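The Open Cubby, And How to Live With One

Nuanchan Jitpraphai owns 196 cookbooks and, until December, no place to put dinner. Small kitchen. No pantry. So she did what half of Prarkitbridge seems to be doing this winter and stood a cubby unit up where the food ought to go.

"I kept waiting to buy doors for it," she says. "Then I stopped."

Open storage for fresh food is an old idea. Her grandmother kept onions on a plank. What's new is the square cubby, sold for records and toys, turning up full of squash. Zosis does one, so does Brakier. Amaral's is 36 inches wide and takes an evening to put togther, more if you lose the pegs. 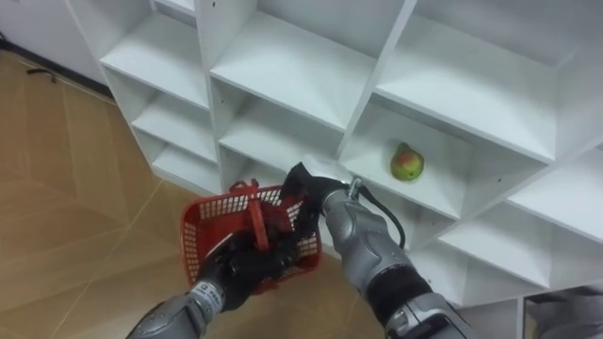

Fruit is where most people overdo it. They buy a big bag, pile it deep, forget the bottom layer. Pears are the worst for this, hard for days and then gone by lunch. Give them room. A single pear on a bare white shelf, yellow-green with that reddish blush on top, gets noticed every time you walk by, and a noticed pear gets eaten. Stand them upright if they'll stand. Apples somewhere else, please, they speed everthing up.

Potatoes and onions want the dark, so not here. Bananas bruise on a board. Citrus is easy, citrus will forgive you.

And get a basket. One with a handle, light, wipes clean. Jitpraphai does a round every couple of days, picks out whatever's ready and takes it to the counter. Ten minutes, less. She wipes the shelf while it's bare.

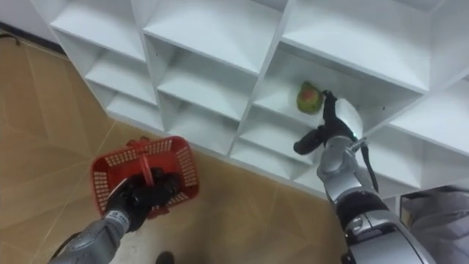 Red plastic basket, white cubbies, tile floor.

Cost of the whole setup, by her count: $62, secondhand, plus a bus ride home with the boards on her lap. She'd do it again. Maybe not the bus.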